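How to Clean a White Bathtub With Deck-Mounted Black Fixtures

White tubs are simple to clean. Black faucets are simple to ruin. When the two are on the same tub, you need to keep the cleaner for one off the other, and that mostly comes down to the order you work in. This is the routine I use on glossy white tubs with a black spout on the rim.

What you need

Dish soap
Baking soda
A spray bottle of plain water
Two soft sponges without a scrubbing side
Three or four microfiber cloths, one kept dry
An old soft toothbrush
A cotton swab or two for the drain

Do not use bleach, scouring powder, steel wool, or anything labeled as a lime remover on the black parts. Some of these will also dull a glossy tub. If you know who made your faucet, read the care sheet first and follow that over anything I say.

Step 1. Clear the rim

Take off the bottles that will move. Soap leaves a ring under every pump bottle, and if you wipe around the bottle you just build the ring up. Set them on a towel and wipe the bottoms while you are at it. If there is anything electrical near the tub, unplug it and put it well away before you run any water.

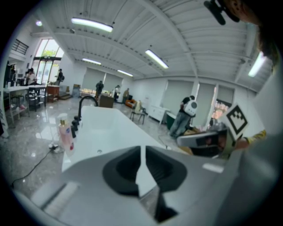
Once the bottles are off, run a damp cloth along the whole rim to pick up hair and dust. Dry grit under a sponge will scratch, so do this even if the rim looks clean.

Step 2. Do the black fixtures first

Put one drop of dish soap on a damp microfiber cloth. Wipe the spout from the tip down to the base, going around the underside of the curve. Water spots collect there and you won't see them from standing height.

Next do the knobs, one at a time. Use the toothbrush at the bottom, where each piece meets the tub. Brush lightly. Then go over everything with a cloth wet with plain water, and dry right away with the dry cloth. Black finishes show every drop that is left to dry by itself.

If there is white crust at the tip of the spout, wrap it with a cloth soaked in warm water and leave it for 10 minutes. Wipe. Repeat if needed. I don't use vinegar here. It takes off the crust, but it can take off some finishes too. 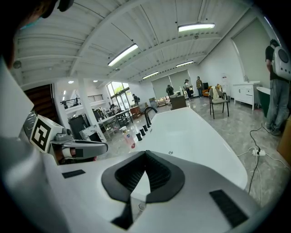 Black knobs lined up along the rim of the white tub, next to the spout.

Step 3. Wash the inside of the tub

Wet the tub all over. Put dish soap on a sponge and wash from the rim down, finishing at the drain. Most of the film in a tub is body oil and soap, and dish soap handles both.

For a line that stays behind, mix baking soda with enough water to make a soft paste. Spread it on the mark with your fingers, wait 7 minutes, and rub with the second sponge. Keep the paste off the fixtures. It dries white in the seams and you will be back with the toothbrush.

Step 4. Drain

Go around the drain fitting with a cotton swab, then the toothbrush. Pull out any hair before you rinse, not after.

Step 5. Rinse and dry

Rinse with cool water, starting at the far end from the drain. Dry the rim and deck with a clean cloth. Put the bottles back once the surface is fully dry.

How often

A quick wipe of the fixtures after each bath, and the full routine every other week. With hard water, do Step 2 weekly.

Freestanding tubs also need the outside wiped down, including the strip next to the floor. Use soap and water there too, and dry the floor when you finish. Glossy floors get slippery with very little soap on them.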